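Saengthong Watch Listings

A plain text collection of sale listings for second-hand and vintage wristwatches, put together by Mbali Mabaso and Adaeze Okonkwo. Current release is version 2.

What's in it

2,325 listings, one per row, from small dealers who agreed to have their wording reused. Most cover hand-wound and automatic watches from the 1950s to the 1970s. Some 229 are for straps, buckles and spare crystals only, and these have "parts" in the type column.

Columns

id - running number, never reused
maker - name on the dial, as the seller wrote it
case_mm - width without the crown, blank if not given
metal - steel, gold, plated, other
dial - original, refinished, unknown
service - month of last service, if stated
text - full listing

Known problems

Sellers don't measure cases the same way. A few include the crown, so treat case_mm with care. "Original" in the dial column is the seller's claim and we haven't checked it. Colour words are all over the place: champagne, cream and ivory can mean the same dial.

Listings from Brastix came to us with the service column shifted one row down. We fixed that in December, but if you have version 1, please replace it.

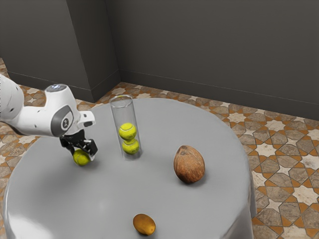
Files

listings.csv - the main table
makers.txt - spelling variants we merged
changes.txt - what changed between versions

Use

Free for study and hobby use. Please ask before putting it in a paid price guide. Dealer names have been removed - don't try to put them back.

Corrections go to Adaeze, with the id of the row.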